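Karras Robotics Club Forum > Student Projects > Table-clearing project

Thread: Grasping the bottle when it's lying down

tealrail
Posted 15 July 2022

We're the Filtham team, working on the kitchen table task for the November showcase. The arm has to pick up toy food and dishes from a white table and sort them into two bins. Food goes left, dishes go right. We've been collecting demonstrations by hand guiding and have 200 so far, spread over all the objects.

Most of it is going fine. The fruit is easy, the mugs are OK if the handle isn't pointing straight at the base. The problem is the ketchup bottle. Standing up, we get it nearly every time. Lying on its side, the fingers close too high and the bottle rolls or spins away around the cap. Last night's run was 12 misses in a row before we quit.
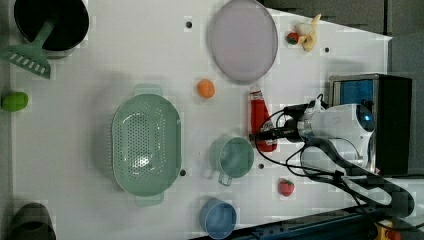 Overhead view of our table, gripper over the ketchup bottle.

Things we tried already: slower approach, lower grasp height, more grip force. Lower height helped a little but then the fingertips scrape the table and the arm faults out. Any ideas before we record another batch?

mopbucket_9
How are you picking the grasp angle? If the fingers close along the length of the bottle instead of across it, you'll get exactly that. It pushes on one end and the bottle pivots.

tealrail
Angle comes from the wrist camera. We fit a box around the object and close across the short side. It looks right in the viewer most of the time.

mopbucket_9
"Looks right in the viewer" is what we said too. Log the angle and check it against a ruler on the table. Ours was off because we mounted the camera slightly twisted and never redid the calibration.

quietgear
I'd look at the data first. You have 200 demos over all the objects, so how many of those have the bottle lying down? We had a similar problem at Flurirthorpe with a marker pen. It got a lot better once we recorded 100 demos of only the pen, in different directions.

halfstep
Disagree with that. More demos is the answer everybody gives and it costs a week. This is a geometry problem. Find the middle of the bottle, close across it, done. You don't need to learn anything for a rigid object on a flat table.

quietgear
It's not that simple with other stuff near it. In the photo there's a mug just below the bottle. A geometric grasp that's fine on an empty table can put a finger into the mug.

halfstep
So turn the gripper 180 degrees or move the mug first. Order of picking is part of the task. I'd do all the dishes first and then the food, and the bottle gets easier by itself.

stemavow_build
We ran the Stemavow entry last year and the judges set the order at random, so you can't count on clearing the dishes first. Check the rules for this year, I don't know if they kept it.

On the bottle: put soft pads on the fingers. We used thin foam tape. It lets you come down a bit further without the hard stop, and the bottle doesn't slip as much when it's squeezed below the middle. Replace it often, it tears.

tealrail
Checked the rules. Order is still random. Object list is the same as last year too, including the colander.

Foam tape sounds worth a try. What did you do for the fault when the tips touch the table?

stemavow_build
Raised the contact threshold a little for the last part of the descent only. Don't raise it for the whole move, we knocked a pot off the table that way.

mopbucket_9
How did the colander go for you? We can grab a handle but the whole thing swings when we lift.

stemavow_build
Same. We gave up on the handles and grabbed the rim.

halfstep
Rim grasp tilts it just as badly. Handle, lift slowly, wait for it to settle.

stemavow_build
Didn't tilt enough to matter for us. It only has to get to the bin.

tealrail
Update. mopbucket_9 was right about the camera, the mount was rotated a few degrees. Redid the calibration and added foam tape. We got the bottle on most tries with nothing next to it. With a mug close by it still fails more than I'd like, so we are going to record extra demos for that case after all. Total is at 470 now with the new fruit ones included.

quietgear
Mix in different mug positions when you do. We left everything else in one spot and had to record them again.

halfstep
Still think you could skip the demos, but post the numbers when you have them.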